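Ollero Desk Tidying: read me first

Version 3, last touched in April

Hi, and thanks for downloading this! Ollero is a set of short recordings of people tidying up small desks and tables. Wiping, folding, moving the phone over, putting the cup somewhere sensible, all the little stuff you do before you sit down to work. I've been putting it together for a good while now and this file is where I keep everything I'd want to know if I were opening the folder for the first time. It's long-ish. Skip to whatever you need.

What's in the folder

There are 3000 clips. Each one covers a single small job, such as folding a cloth or shifting a cup to the back of the table. Longer tidying sessions were cut into these smaller jobs, so if you want the whole session back you'll need to line the clips up by the session column in the index. There are 307 sessions in total. A session is one person, one table, one set of things, start to finish.

The top level looks like this:

clips/ (the recordings, in folders by session)
index.csv (one row per clip)
things.csv (one row per item that turns up on a table)
layouts/ (a text note for each session on how the table was set before anybody touched it)
words/ (the descriptions, one text file per clip)
CHANGES.txt
README.txt (hello)

The index has the session, the order of the clip within the session, the job, the main item, and the room. The room column says either Brurnley or Niven. Brurnley is the bigger place and it has most of the sessions. Niven is a smaller room we used later on, with 181 of the clips and a much narrower table. If you only care about variety, take both. If you want things to look consistent, stick with Brurnley and you'll be fine.

What people were asked to do

Pretty much "make this desk nice." I tried stricter instructions in the first version (cup on the left, phone on the right, that kind of thing) and the results were stiff and kind of sad. Everybody did the same moves in the same order. So from version 2 on, the card they got had a short goal on it and the rest was up to them. A typical card said something like:

Clear a space to write in. Keep the phone where you can reach it.

or

Get the desk ready for somebody else. The drink stays.

You'll see some people fold the cloth first and some leave it until last. Some people shove everything toward the back edge and call it done. I count that as tidy! I have lived that way for years.
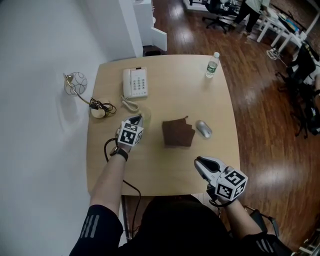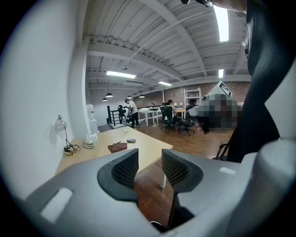
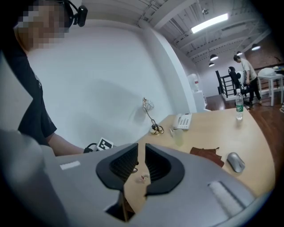

I get more mail about cloths than about anything else in the set, so let me go through how they're labeled. The words I use are "folded," "flat," "crumpled" and "hanging," and a cloth can have two of them at once. The brown one by the silver mouse is a good case: in the view looking down at the tabletop it's folded into a rough square, and in the other tabletop view it's crumpled but still spread on the wood, so that second one would get both "crumpled" and "flat." I went back and forth on whether to allow pairs like that. In version 1 you had to pick one word and people labeling the clips kept disagreeing, and when I looked at what they were disagreeing over, both of them were right. Folded means there's at least one deliberate fold you can point to. It doesn't have to be neat. A ragged edge is fine. If you need a single word per clip, use the first one in the column, which is the one the labeler thought mattered most.

The things on the tables

I wanted ordinary objects that live on ordinary desks, and I wanted them to get in each other's way a bit. An empty table with one block on it is easy to tidy and boring to watch. So the kit is a grab bag. Desk phones, mice, lamps, cups, bottles, cloths, pens, notepads, a stapler, a couple of mugs with handles, a small plant that has been through a lot.

Notes on the ones that cause questions:

Desk phone. It's listed as one item, handset and base and cord together. If somebody lifts only the handset, the job says "handset" and the item still says "phone." The coiled cord is not listed separately. I know, I know. It does its own thing half the time and pulls on whatever is next to it, and I've thought about giving it a row of its own, but then I'd have to relabel every phone clip and I'm not doing that this year.

Mouse. Computer mice of any kind. Nobody was asked to plug one in or use one. The job is nearly always "move" or "line up."

Cups. Split into "cup" (no handle) and "mug" (handle). Clear plastic cups are tagged "see-through" in things.csv, and so are clear bottles, which comes in handy if you're searching for clips where an item is hard to spot against the wood.

Bottles. Plain drinking water bottles with caps on. Label color is in things.csv and the brand is not. Moving the bottle counts, drinking from it doesn't, and clips with a drink in the middle of them were cut.

Lamp. The bendy-neck kind. Listed as "lamp" no matter which part was moved. If the neck was bent but the base stayed where it was, the job is "aim." There are fewer of these than I'd like.

Cables. Cables that belong to something on the desk are part of that thing. Loose cables are "cable" and get their own row. Coiling a cable is its own job and I'm really fond of those clips, people have such strong opinions about how to do it.

How the words were written

Every clip has a text file in words/ with a plain description of the job, usually a sentence or two. I wrote the first batch and then got help. The rule was to write it the way you'd say it to somebody across the room: "fold the brown cloth in half and put it next to the mouse." No measurements. Left and right are always from the side the person is standing on, so if your view is from the far side you'll have to flip them in your head. I got this wrong in a bunch of version 1 files and they've all been fixed (see CHANGES.txt).

Colors are everyday colors. Brown covers everything from coffee to caramel. Silver and gray are different words for different things: silver if it's shiny, gray if it isn't. If you find a mouse called gray in one file and silver in another, please tell me and I'll fix it.

Getting started

If you just want to poke around, open index.csv in any spreadsheet, filter the job column to "fold," and pick a session. Then read the layout note for it before you watch anything. The layout notes are short but they save a lot of squinting. They go item by item from the back of the table to the front.

If you use the Cludum viewer, point it at the top folder and not at clips/, otherwise it can't find the words and you'll get blank captions. I've had this happen to me more than once with my own files.

Known problems

Some sessions start with the table already half tidy. They're marked "early start" in the index. I kept them because the second half is still good.

The plant is listed as "plant" in most places and "pot" in a few older rows. Same plant.

Round-cornered tables make "corner" a fuzzy word. If a description says an item was put in the corner of the table, take it to mean the general area.

Faces are blurred throughout. Please don't try to work out who anybody is.

Niven clips have fewer cloths and more paper, so folding there often means folding a sheet of paper. The item column will tell you which.

Using it

Free for research and teaching. You can cut it up, relabel it, mix it with your own recordings. Please keep this file with it and say which version you used, because the cloth labels changed a lot between versions and results from version 1 won't match up with anybody else's. No reselling the clips.

If you make better labels for the phone cord, send them over and I'll put them in the next one with your name in CHANGES.txt. Same goes for any description you think is wrong. Give me the session, the clip number and what it should say. I answer slowly in the summer but I do answer.

Next up is a set with drawers. The first test sessions are recorded, and so far everybody just opens the top drawer and sweeps the pens into it.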